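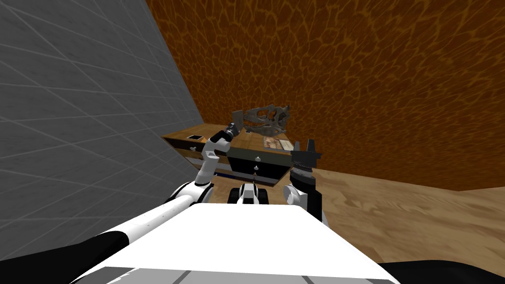

Triveck Desk Task Pack for school robotics clubs
Simulated two-arm practice set, version 3
Price per club licence: £803
Sold by Cevero Schools Supply

We stock the Triveck pack because clubs keep asking for it. We have run it with our own after-school group for 14 weeks, so this page says rather more than the maker's leaflet does, and some of it is less cheerful.

What you get is a simulated two-arm robot, a set of furnished rooms and a list of desk tasks. Pupils drive the arms from a keyboard or a pair of game controllers, save their attempts and play them back. The leaflet claims a beginner can be "competition ready in an afternoon". Ours were not. Most spent the first afternoon learning which arm was which.

The tasks

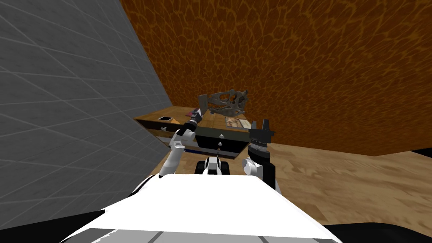 Tasks are set by written cards, and the cards are the weakest part of the pack. Several give the goal and nothing about how it will be marked, so two judges can score the same run differently. The desk rooms at least make pupils think before they move: with a dinosaur skull up on a thin stand and a small object lying close to its snout, there is little room for a careless left arm. We rewrote the cards for our group and will send the new wording to any club that buys from us.

Wall and floor patterns can be swapped between runs. Triveck says this gets pupils ready for real rooms. We remain to be persuaded — a change of wallpaper is a small part of what goes wrong with a real robot.

Wrist view

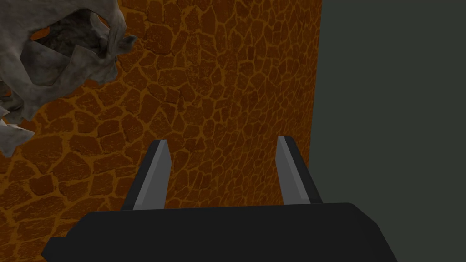

Manda School robotics club wrote to us to disagree with nearly all of the above. Their pupils liked the vague cards, they said, and argued over the marking until they had a better set of rules than ours. They also found the wrist view the most useful thing in the pack and would not enter the August round without it.

Fair enough. We still find that younger pupils get lost in it and go back to the main view.

Before you order

Needs a fairly recent desktop computer. School tablets will not do.
Storage for up to 2000 saved attempts, after which the oldest are deleted without warning. Back them up.
Controllers not included.
Works with the Mizuno League task format, but entry to the league is separate and paid for separately.
No printed manual. The help pages are thin on setting up for more than one pupil at a time.

Returns accepted on unopened licence codes only.

Page last checked 10 April 2021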